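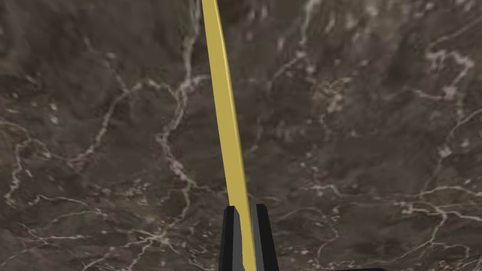 Odurden Home Forum > Kitchens > Dark cabinets and granite, would you do it again?

rendby_lane
Posted November 25, 2024
We're redoing the kitchen and my wife wants nearly black cabinets with a brown speckled granite top. I'd go lighter. The room gets sun on one side only. Anyone lived with dark fronts for a few years? The quote from Trajkovski is good until the end of the month so I need to decide.

mudroom45
Had them nine years. Dust shows more than you'd think, mostly on the drawer edges. Grease shows less. I wipe them down once a week with dish soap and water. I would do it again but not with a dark floor.

oldhinge
Disagree on the dust. It depends on the finish. Ours are matte and I clean them maybe twice a month. Gloss is where you get fingerprints.

mudroom45
Mine are matte.

oldhinge
Then I don't know what to tell you. We don't have a dog, could be that.
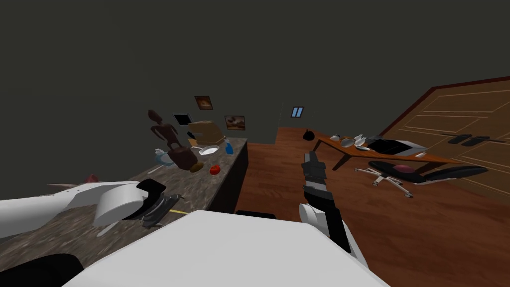 tilesaw_19
Speckled granite hides everything, which is good and bad. I've put my sleeve in jam more than once. Reseal it when water stops beading - for us that's every other year. The Posuler sealer is fine, it took me 30 minutes plus drying time.

For the light problem, put strips under the wall cabinets before you change the color of anything. We did that in July and the counter is a lot easier to work at now.

rendby_lane
Floor is reddish-brown wood and it stays. Does that change anything? The quote is $2259 for the fronts alone, counter is separate.

mudroom45
Reddish wood is OK. I meant dark dark, like espresso.

plainjoist
I'd skip the granite. Quartz costs more but you never seal it.

tilesaw_19
Quartz doesn't like hot pans though. I set mine down without thinking.

plainjoist
Use a trivet.

rendby_lane
We're keeping the granite, that part is settled. I'll ask for a sample door in matte and leave it next to the stove for a week.

oldhinge
Ask for two. Put one by the trash, that's the one that gets dirty.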